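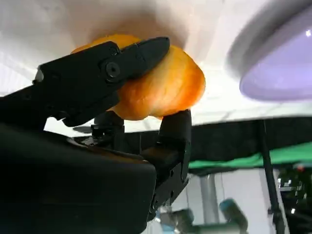

The Furnura open day starts at ten, and I was at the gate in Zornau by half past nine, because I have wanted to see inside a working pottery since I was a kid. It was worth every minute of standing around on a cold sidewalk!

Raili Rautiainen took our group of 16 through the clay shed first. The clay arrives in big plastic-wrapped blocks and smells like a riverbank after rain. She let us cut one with a wire and slap the halves together again, which gets the air out and is much harder on the wrists than it looks. Then came the throwing room, where Man-sik Wang made a bowl, squashed it, and made it again slightly wider – all while answering questions about foot rings.

The glaze kitchen was my favorite. There are 151 test tiles on one wall, each with a number scratched in the back, and you are allowed to take them down and turn them over in the light. I spent far too long with the greens. Two of them have the same recipe and were fired a shelf apart, and you would swear they came from different countries.

We had a coffee break halfway through, with time to sit and compare notes. A couple from Paisan had been to four potteries this April and had strong opinions about handles (three fingers or nothing).
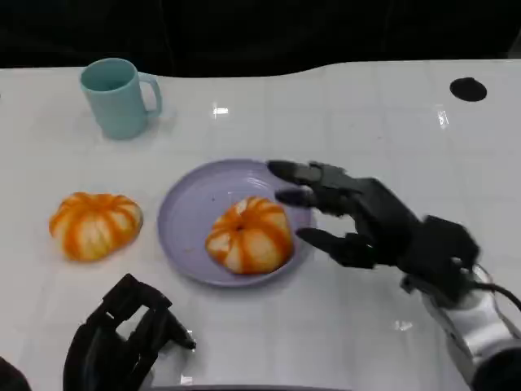

The kiln room

Save some energy for this one. The big gas kiln was cooling down from a firing, so we could only peek in from the doorway, but the small electric one was open and half unpacked. Ilari Lappalainen passed around a plate with a crawled glaze and explained how dust on the surface can cause it. I bought a second with a wobbly rim from the shelf by the exit, and I'm already planning to go back for the matching saucer.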